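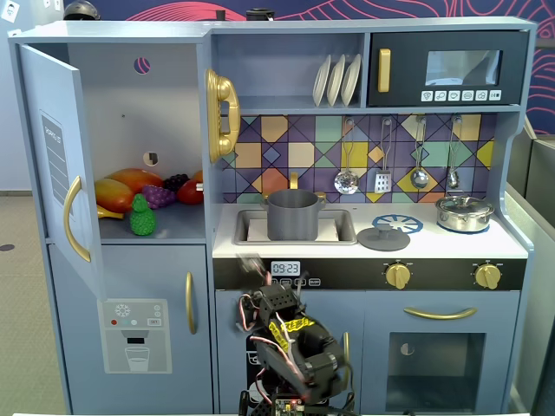

Fewer adults in Bratmont finish secondary school than in Nurnholm, according to a survey of 302 households by the Arellano research group. The lead researcher puts much of the gap down to child care. "Parents under 30 drop evening classes first," she said. A play kitchen with plastic grapes and a banana in the refrigerator is the kind of thing she wants beside every adult classroom. "Up to 50 people are waiting for a place now."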